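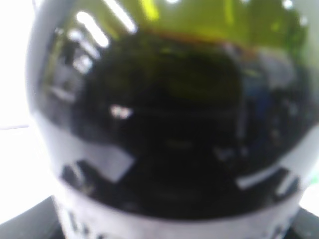 Section 7: Bottling into green glass

Read the whole section before you open anything. People who read it afterwards tend to do so with a mop in the other hand.

The Zomeline bench kit fills one bottle at a time. It is slow, and we make no apology for that. If you wanted fast, Geerts sells a filler the size of a wardrobe and you are welcome to find room for it in the laundry.

7.1 Choosing bottles

Dark green glass is the usual choice for cider, perry and anything else that sulks in daylight. Clear glass looks lovely on a shelf and the contents will taste of cupboard by September.

Use only bottles made to hold pressure. A still wine bottle is not one of these, however nice the wine was.

1. Hold each empty bottle up to a window and turn it slowly. Dark glass hides a multitude of sins, so give it longer than you think it deserves.
2. Run a dry thumb around the lip. Reject anything chipped.
3. Check the shoulder for scratches you can catch with a fingernail. Reflections look a lot like scratches, and vice versa. Tilt the bottle: a reflection moves and a scratch stays put.
4. Put the rejects straight in the recycling. Do not put them "aside". Aside is how they get filled.

7.2 Washing

1. Soak off the labels in warm water with washing soda. The glue on supermarket labels will outlive us all; a plastic scraper helps.
2. Scrub the inside with the long brush (part 763).
3. Rinse until the water runs clear, then rinse again.
4. Sanitise according to the packet and drain upside down on the rack.

Note: The colour of the glass makes it hard to see what is left in the bottom. Shine a torch down the neck. If something is in there, go back to step 2 and be civil about it.

7.3 Filling

1. Stand the bottle on the tray and lower the wand (part 878) until the tip touches the base.
2. Press down gently to start the flow.
3. Watch the neck, as you won't see much of the level through dark glass until it gets there. Bright light behind the bottle makes it easier.
4. Stop when the liquid reaches the rim and lift the wand out. The level drops as the wand leaves, giving you the correct headspace.
5. Cap at once. Wipe the outside.

CAUTION: Never bottle before fermentation has finished. Take hydrometer readings 2 days apart. If they differ, wait. Overprimed bottles can burst, and they favour the middle of the night.

CAUTION: Wear eye protection when handling full bottles.

7.4 Storing

Keep bottles upright in a lidded crate, somewhere cool and out of the sun. Write the batch on the cap in marker. You will not remember which is which. Vittoria De Luca, who wrote the first edition of this guide, once served the Toruncombe perry as the Prirkham dry and got compliments on it, but she doesn't recommend the method.

For stuck caps and gushing, see Section 8.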